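About Kirnow

Kirnow supplies hand-held gripper kits and the recording service that goes with them. A customer who wants a robot arm to learn a household or light catering task needs a large number of good demonstrations of that task done by a person. We make the tool the person holds, and if required we also provide the room, the operators and the checked recordings.

The company works from one site in Blackburn. Assembly and calibration are on the ground floor and the recording rooms are above. We do not sell robot arms. Our adaptor plates fit the arms listed on the Compatibility page, and drawings for other wrist flanges can be requested by email.

What we offer

The Lostelance kit is our main product. It consists of a two-finger gripper with a trigger handle, a camera mounted behind the fingers, a set of replaceable grip pads, a sheet of printed markers and four marker cubes with mounts. The kit weighs 398 g in the hand without its cable. Finger opening is logged together with the video, and both streams share one clock. Pads are a wearing part and should be changed when the texture is no longer even across the face.

Marker cubes are used where the position of an object has to be known as well as the position of the gripper. A cube is fixed to the object and its pose is worked out from whichever faces the camera can see. Two visible faces give a steadier result than one. The cube adds weight and bulk to a small object, so we advise recording part of each set without it.

Zinton is the software supplied with the kit. It reads the recordings, finds the markers, rejects takes with dropped frames and writes out the trajectories in the customer's chosen format. It runs on an ordinary desktop computer. A licence covers one site and includes updates for as long as the support contract is in force.

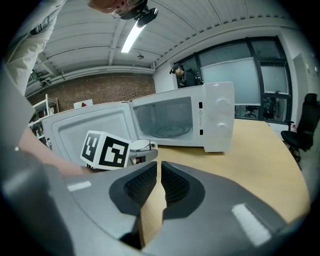
Microwave and mug task, with marker cube attached to the mug.

The recording service is booked by task. The customer sends a written description with start and end conditions, a list of objects and the number of takes wanted. We return a short trial set for approval before the full run begins. Kitchen tasks make up the largest share of bookings at present, followed by table clearing and shelf work. Objects with doors, lids and dials take longer to set up, and this is shown in the quotation as a separate line.

How recordings are checked

Every take is replayed in Zinton and compared with the task description. Takes in which the marker is lost for too long, the object leaves the working area or the end condition is not met are removed and recorded again at no charge. A typical task set is around 40 hours of room time. The largest single order so far came to 1,016 accepted takes.

Customers receive the raw video, the processed trajectories, the calibration files and a log of rejected takes with the reason for each. Raw files are kept for one year and then deleted unless a longer period has been agreed in writing.

Visits and orders

Kits are built to order. Visits to the Blackburn site are by appointment, and customers with a booked task may attend the trial set. The recording rooms are closed for recalibration for part of September, when support continues by email.

Page last revised August 26, 2022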